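Home Issues Methods Archive Contact

Nov 10, 2021
By Fedir Stelmakh and A-yeong Min

4. Comparing the Two Arm Controllers in the Simulated House

We come now to the part of the work that took up most of our evenings, which was running the two arm controllers side by side in the same small rooms and trying to be fair to both of them. The first controller, which we call Zalo, plans a full path before it lets the arm move at all. The second, Yang, plans only a short stretch ahead and keeps correcting itself as it goes. Both were given the same arm, the same gripper and the same Brosville set of rooms, and each was asked to reach over a piece of furniture and bring the gripper to a chosen spot without touching anything else along the way.

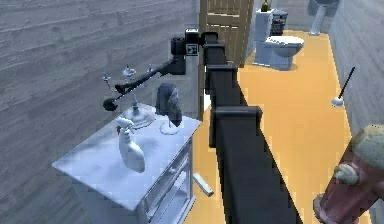
Figure 4. The arm reaching over the nightstand, with the gripper tip above the left side of the top.

We had expected Zalo to do better among tall, awkward objects, and on the whole it did. Out of 3092 reaches, split evenly between the two, Zalo brushed against something in 106 and Yang in 282. Thin shapes gave Yang the most trouble by far. It would clear the body of an object nicely and then swing the forearm a little low on the way back, and we spent a good many hours (more than we care to add up!) finding that the fault lay in how seldom it checked the forearm against its map of the room. Checking the gripper alone is plenty in an open space, but a long forearm passing over a crowded top needs just as much care.

Yang had its own strengths, we are happy to report. When we shifted the goal in the middle of a reach, it simply bent its path and carried on, while Zalo stopped, thought for a while, and began again from wherever it happened to be. Readers who mean to use either controller around people or pets will probably care about this more than we did at the start.

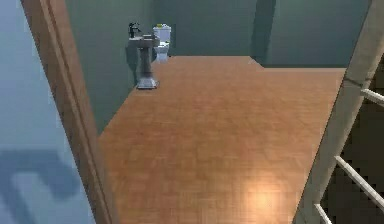 The longer trips between rooms were a different kind of test, and here we fed both controllers from the camera alone. Doorways worried us from the beginning, as the depth estimate tends to wander when a near edge and a far wall share the same view. The bathroom was the room we kept going back to. Its sink and toilet stand close together at the back wall, with a wide stretch of wooden floor to cross before reaching them, and a bright round patch of reflected light on that floor is just the sort of thing a depth estimate can mistake for a hole or a bump. We therefore turned on the glare filter from the Zovusness toolkit for both controllers and left its settings alone for all 434 of the doorway trips.

With the filter on, the two came out so close that we would not want to name a winner. Yang gave the smoother ride and Zalo the more repeatable stopping point. The stopping point matters a good deal once the arm has to reach for something, and we take that up in Section 5.

Comments (3)

tidewrack: Lovely to see the forearm contacts counted along with the gripper ones. Did you try a slower swing on the return for Yang?

A-yeong Min: We did, for a short while! It helped a little, but checking the forearm more often helped more, so we stayed with that.

mossandbolt: Would like to see the doorway trips again with the filter off.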